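Tramaddale Open Box, square

For the bathroom things that have no home and know it.

Most bathroom storage is designed by people who own one bar of soap and a eucalyptus sprig. The Open Box is meant for everyone else: the toothpaste, the toothbrush, the razor, the bottle you bought on holiday and intend to finish one of these years. It is a plain square cardboard box with white outer walls, a dusty pink-brown floor and no lid. We did try a lid. Our testers put things on top of it, and then could not get at what was inside, so the lid was retired.

The box sits on a shelf, a windowsill or the top of a chest of drawers. It also goes on a table, if you are one of those people who sort everything out in one go, usually in September, usually starting at nine in the evening.

What goes where

Tall things stand at the back. A pump bottle will stay upright against the wall, and so will a squeeze tube if you rest it on its cap, which also persuades the last of the contents to come down to the end where you need it. Long, flat things – toothbrushes, razors, the comb – go in afterwards and lie along the front. Toothpaste is a matter of conscience. Half our customers stand it up with the tall things and the other half lay it down with the brushes, and we have had letters from both.

Tip everything out on a wide surface first. Throw away whatever you don't recognise. Then fill from the back wall forward, and stop while you can still see some of the floor. A box with a little pink showing is a box you can find things in.

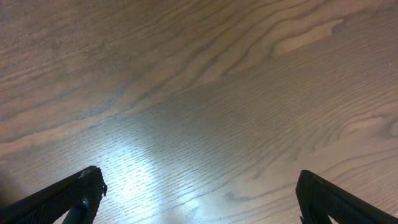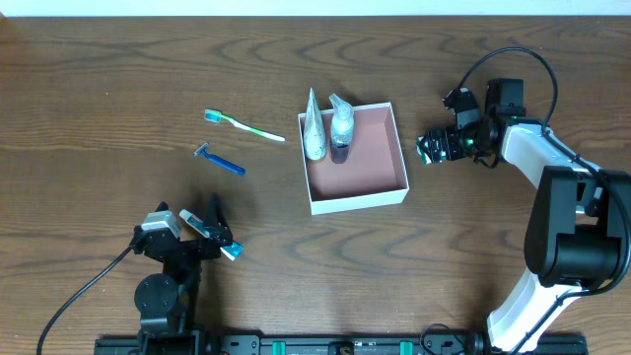
Can I keep it next to the basin?
It is cardboard, so please keep it out of reach of splashes. A shelf on the opposite wall is fine, and so is a cupboard. Left in a puddle it will behave as cardboard always has, and we won't be able to replace it under the guarantee.

Looking after it

Wipe the inside with a barely damp cloth and leave it to air. Don't soak it, scrub it or put it in the dishwasher. (We added the dishwasher line after the first month on sale. You know who you are.) Toothpaste on the floor of the box is best left to dry and then lifted off with a fingernail. Toothpaste on the white walls hardly shows, and we suggest you enjoy that.

If a pump bottle tends to dribble, put a square of folded kitchen paper under it. Dark liquids will mark the floor, and once they have, turning the box round so that the mark is at the back is the recommended repair.

In the range

Tramaddale Open Box, square: the one on this page. Sold flat in packs of 3, one pack to an address while stocks are short.

Bresadeo Divider: a folded card strip that splits the box in two. Useful in households where one person's razor is a sensitive subject.

Gokden Shelf Liner: a wipeable sheet cut to fit the floor. Comes in packs of 20, which is a great many liners, but the printer would not do fewer.

Delivery and returns

Orders leave our workshop in a card sleeve, without plastic. You have 20 days to send back anything unused. Boxes that have held an opened bottle of mouthwash count as used, however briefly it was in there.

Trade orders begin at 400 boxes, and guest houses and hotels should write to Grímur Eyvindsson, who looks after those accounts and will want to know how deep your shelves are. He will ask twice. Measure from the wall to the front edge, and leave out the bit that sticks over the radiator.

The Schwaiger wall shelf shown in our last leaflet is sold out. We are told more are coming, and have been told so before.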